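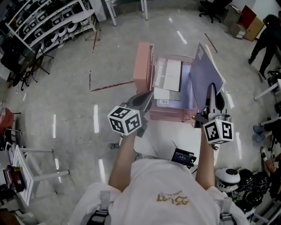
**1/** Desk stationery, continued from the drawer thread. Subject now is the flat stuff: notebooks, loose sheets, covers, and the one tray they all have to live in.

**2/** Mesh tray first. Wire mesh is fine for paper as long as the bottom layer is stiff. Loose sheets straight on the wire pick up the ridge pattern within a week or so, and pen strokes skip when you write across it. Put a hardcover or a card divider down first.

**3/** Stack order, bottom to top: stiff, heavy, loose, bound. The top item should be the notebook in current use. Closing weight of one A5 notebook is enough to hold down the loose sheets under a ceiling fan on low. On high it isn't.

**4/** Spiral-bound goes upright, beside the stack. Laid flat, the wire is thicker than the pages, so everything above it slopes and eventually slides off the low side. Two spirals laid flat can be alternated, wire left then wire right, but the middle sags.

**5/** An upright spiral needs something to lean on. Minimum support height is about half the cover. Below that the cover bows outward and the first few coils open up. The Skerden ones are worse for this than the Oltik, which has a heavier back board.

**6/** Boxes on end, at the opposite side from the spiral. A box standing on its short face takes up the least desk and works as a bookend. Check the lid direction before loading it. Friction lids creep down under their own weight if the box is full of clips and the open end faces the table.

**7/** Load test, for those who asked. Oltik box on end, 48 bulldog clips inside, spiral leaned against the stack on the other side. Bumped the desk with a hip at normal walking pace, 6 times. Stack shifted nearly 7 mm in total. Box didn't move.

**8/** Same test with the box lying flat: the stack spread until the top notebook was hanging over the tray edge. Stopped there.

**9/** Labels. Top corner of the front cover, near the binding, so it can be read with the notebook leaning. Spine labels are no use on wire. Valtonen removable labels peel clean from coated covers and take the colour off uncoated ones.

**10/** Caster desks: lock them before restacking. Obvious, but a table that rolls a centimetre each time you push a notebook home will never give you a square pile.

**11/** Capacity. The Paserness tray is sold as holding 2000 sheets. That's bare 80 gsm, squared up. Mixed notebooks trap a lot of air at the bindings, so plan on well under half.

**12/** Pens and small parts next. Still waiting on the divider inserts.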